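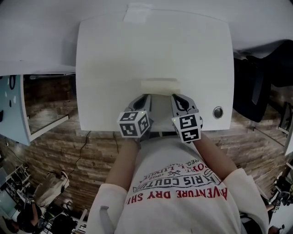 White board taped at its top edge, with a cream-colored block near the bottom edge.

Allix - Call for Participants: Tabletop Block Handling

Allix is looking for adults to take part in paid tabletop sessions at its Prillusby site. The work consists of picking up, moving and setting down small blocks on a flat board, following printed task cards.

What the work involves

Participants stand at a desk and work on a square board. Each card gives a start position and an end position for one block. A block must be set down flat, inside the board, without sliding it into place. If a block tips or leaves the board, the attempt is marked as a miss and the card is repeated. Both hands are used for most cards.

A session lasts 160 minutes including breaks. Each participant is booked for 4 sessions. The full series covers 2000 attempts, and at least 1000 of these must be finished before the end of September.

Requirements

- Age 18 or over.
- Able to stand and work with arms extended forward for up to 20 minutes at a time.
- Normal or corrected vision.
- No current hand, wrist or shoulder injury.
- Sleeves that can be pushed up clear of the wrist. Rings and bracelets must be removed.

Experience in assembly, packing or lab work is useful but not required. Left-handed applicants are welcome - please state this when applying.

Pay and conditions

Sessions are paid at a flat rate, sent by bank transfer after the last booking. A participant who stops early is paid for the sessions completed. Travel is not covered. Water is provided; food is not allowed at the desks.

How to apply

Send your name, preferred hand and available times to the Allix bookings desk, with the subject line "Illosel blocks". Morning and afternoon slots are open. Applications close on 19/09/2025. Selected applicants will receive a consent form, which must be signed before the first session.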